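Clesmont Serving Tray, Cream
Item 1783 — sold singly

I've carried a lot of trays in my little shop and most of them come and go, but the Clesmont has stuck around, mainly because I keep taking them home myself. It's a plain rectangle of cream-colored plastic with rounded corners and a raised rim, so a plate that starts to slide on the way to the couch stops at the edge and stays there (ask me how I learned to care about rims!).

There's some lettering in dark gray up in one corner and a faint little cartoon line drawing down at the other end. I wasn't sure about the cartoon at first. My sister Yaowalak Phromma talked me into it, and now I'd miss it. It's pale enough that you mostly notice it once the dishes are off.

I use mine for breakfast, for carrying glasses out to the porch, and for fruit after dinner. One flat plate sits on it nicely with room left over for a napkin and a fork. It wipes down in no time, and the corners don't collect crumbs the way square ones do. I hand wash mine with dish soap and a soft sponge — please skip the scratchy side, the drawing won't thank you. Keep it off the stove and out of the microwave, too.

Some people ask if it goes with the Smadi plates. I think it does, and so does anything white with a wide flat rim. Bright food looks great against the cream. A mandarin is about as fancy as I get on a weeknight.
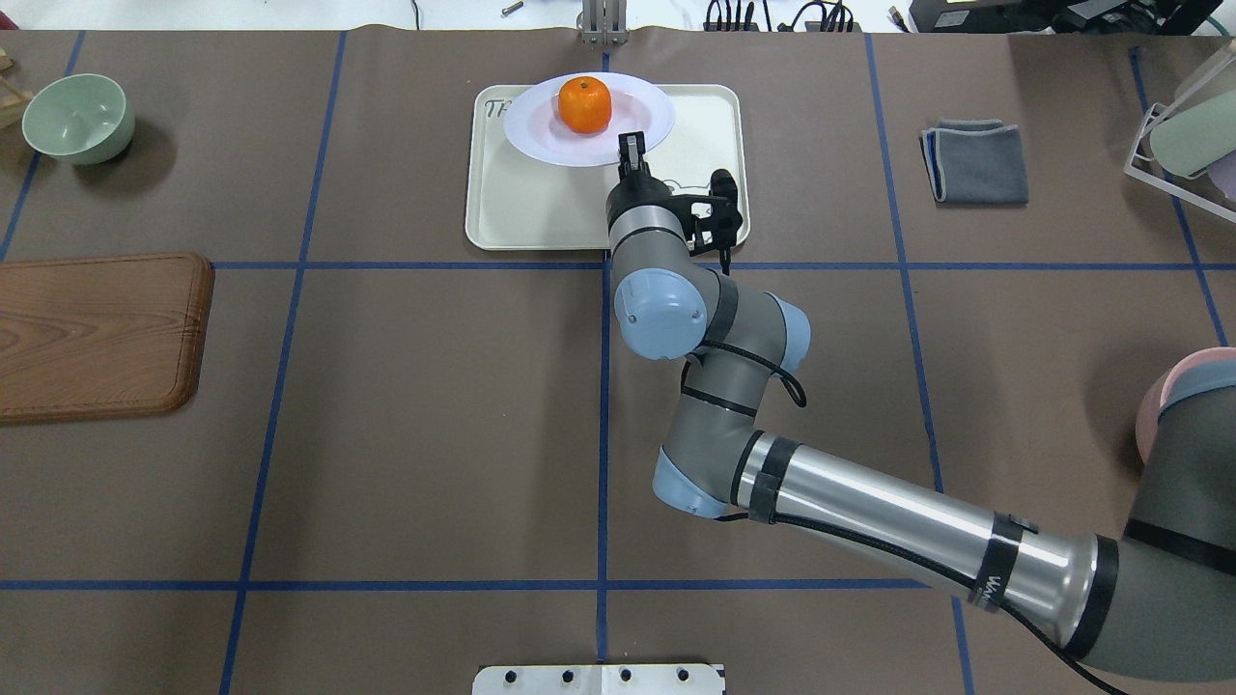

How do I get coffee stains off a light tray like this?
Mix baking soda with a little water, spread it over the stain, leave it for 7 minutes and rinse. Old stains may need a second round.

Price: $9 each
Ships from: Brarport, usually within two days
Returns: unused trays, within a month
Last restocked: Apr 16, 2024. We got 200 in, and the next batch isn't ordered yet, so write to me through the contact page if you need a bunch for a party and I'll set them aside.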